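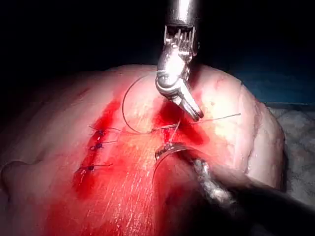 Notebook, Nernunden bench room, December, started a little before 4 in the afternoon

Writing this while it's still fresh, and while the coffee is still warm, because my notes from last month were two lines and an arrow and I've had no luck working out what the arrow meant.

The question on the whiteboard is still the one from the lunch talk: can the machines do chores yet? The chore list underneath it has grown a lot (fold a towel, wipe down a drill press, sort the screw bin, sew on a button, load the dishwasher with the bowls facing the right way) and I promised to write down what the suturing work says about it. I said it would take me a page. It may take more, sorry.

Why stitching belongs on a chore list

I know it sounds odd to file wound closure next to dishes. But take away the operating room and what's left is mending. There's a curved needle, a length of thread, two edges that want to be brought together, and a material that gives when you push on it. Anybody who has darned a sock or patched a tent has done a rough cousin of it. And it has every single thing that makes the Ha towel project so slow: the stuff bends, it shines, it never lies the same way twice, and the part you need next is usually underneath the part you just moved.

So when someone asks me whether a machine could take over the mending basket at home, I find I can give a better answer from this bench than I can from the towel table. At least over here we can put the difficulty into pieces.

The pieces, as I'd split them today

Picking up the needle and getting it at a sensible angle in the jaws. This is the part I worry about least. A needle is hard and shiny and keeps its shape, so it behaves like any other small part in a bin. If shop-floor chores were all like this we'd be home free, and I suspect that's the reason the screw bin demo always goes over so well with visitors!

Driving it through. Harder, but mostly it's a matter of following the curve and not getting greedy. The tissue moves toward you as you push and you have to be willing to wait for it. Ollov, our motion policy, isn't patient by nature and we've been teaching it to be.

Handing over and pulling through. The second arm has to be where it's needed without getting in the way of the first, and I've come to love watching this when it goes well. It's like two people making a bed who've made it together for years.

The thread. Oh, the thread. Fine and dark, it goes wherever it likes, it crosses in front of the wrist just when the wrist is what you want to see, and on a wet red surface it can vanish for a good inch and come back somewhere else. I'd trade a great deal for a thread that stayed put.

Some numbers for whoever picks this up after me. The set we're training from now has 1,764 stitch attempts in it, all of them driven by hand at the console. I went through the labels again and 259 carry a thread flag, meaning whoever did the labeling couldn't say with confidence where the strand ran for at least part of the attempt. I did some of those labels myself and I remember squinting. If we can't tell, I don't think it's fair to be cross with Ollov for guessing.

The other number I keep coming back to is waiting time. When the strand gets lost, Ollov will hold still for up to 30 seconds looking for it before it asks for help. At the bench that feels like forever and I always want to reach for the controls. At home, though, with a basket of socks? I'd be in the other room. I wouldn't care one bit if my sock took all evening, and I think we underrate that when we talk about chores. Slow is fine for a great many of them. Stuck is the trouble, and so is stuck without saying so.

What I looked at this afternoon

Mostly the stretch after three stitches are in and tied, when the next one is being set up. I like this stretch because the finished row gives you something to measure by eye against: the spacing, the short tails, how the seam puckers a little between one tie and the next. The driver has the needle and the other arm has to decide where to wait. A beginner parks it too far off and then has to travel. Someone with practice keeps the jaws open and close to the surface, ready, and that small bit of readiness is what I'd most like to get into the model. Nobody ever labeled for it. I'd like to try a "waiting well" tag on the next batch and see if two of us even agree on what it means. 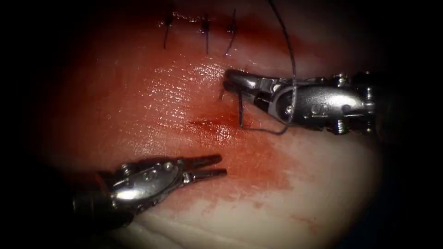
So, the chores

My answer for the whiteboard, subject to being argued with at lunch. Hard parts in known places: yes, more or less, and for a while now. Wiping a flat surface: yes if you don't mind the corners. Towels: the Ha people are closer than they let on. Sewing on a button: I'd say the machine could do the passes and would come to grief at the knot. Whole mending basket: no, and mainly on account of the thread.

I did ask whether we could borrow the Clutari fabric stand and run the same needle and thread on plain cotton, dry, under the room lights. It would tell us how much of our trouble is the shine and the blood and how much is just thread being thread. The stand is free after the break.

To do

Recheck the 259 with fresh eyes, ideally somebody else's.

Write half a page on the "waiting well" tag before asking anyone to use it.

Shorten Ollov's search, or at least make it chirp while it's looking.

Ask about the cotton (needle sizes too, ours may be too small for the weave).

Top off the thread drawer, we're down to the last 4 packs of the dark one.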